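We use cookies to improve your experience on this site. By continuing to browse you accept our use of cookies. Accept | Manage preferences

Setting up and looking after the hand-held grippers in the Fovano room
Student project report, second-year Mechatronics. Submitted by Deirdre Mac Giolla, Feb 22, 2023 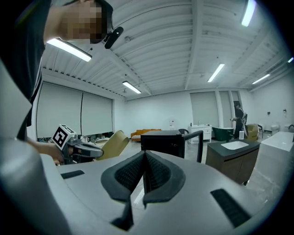

The project ran from October to the end of January. My job was the upkeep of the hand-held grippers: fitting them out, checking them before each session and repairing them when they stopped giving usable recordings. I did not work on the software that uses the recordings, and it is only mentioned where a fault first showed up there.

1. Setting up

Each gripper has two fingers that close when the trigger is pulled, a camera in the housing looking along the fingers, and a mount on top for the marker cube. The fingers have a rubbery rim with a mesh-like pad inside it. They bend round an object when they close on it, so the two have to meet evenly near the tip. If one sits further forward, the grip pulls to that side and small items twist out.

I set the fingers with the trigger fully pulled. The screws at the base are loosened half a turn, the fingers are pushed together by hand until the tips touch, and the screws are tightened a little at a time, left and right in turn. My supervisor had written "tighten firmly" in the old notes. I replaced this with a torque setting after stripping a thread in the second week.

The marker cube must be square to the housing. The Billent bracket we started with had round holes and let the cube turn slightly if it was knocked. I drew a new one with a locating pin and printed it in the department workshop. The first print was too tight and cracked when the cube went in. The second had 2 mm more clearance at the back and is still in use.

2. Daily checks

Before a session I opened and closed each gripper 20 times and watched the finger width on the laptop. The reading should return to the same value every time. I then wiped the lens and the marker faces with a dry cloth, checked the cable at the strain relief, and recorded a short test clip. Glare from the ceiling lights on a marker face was a problem with the glossy labels, and matt ones cured it.

3. Faults and repairs

I logged 386 checks in total, and 354 of them were passed with nothing to do. The other 32 needed some work. Most were loose finger screws. The rest were marker labels lifting at the corners, a worn trigger spring and two cable faults – both at the same connector.

The spring was replaced at 3,000 cycles on the counter. I have suggested changing it earlier, but with one failure I can't say what the right interval is.

4. What I would change

The log should have been a spreadsheet from the start. I kept it on paper until November and typing it up took two days. A spare set of fingers should also be kept ready with the screws already in – I lost a whole afternoon looking for one screw.

Related reports
Cable routing on the Leblanc bench arm
Replacing the belt on a Vumer conveyor
Printed brackets: notes on clearance and fit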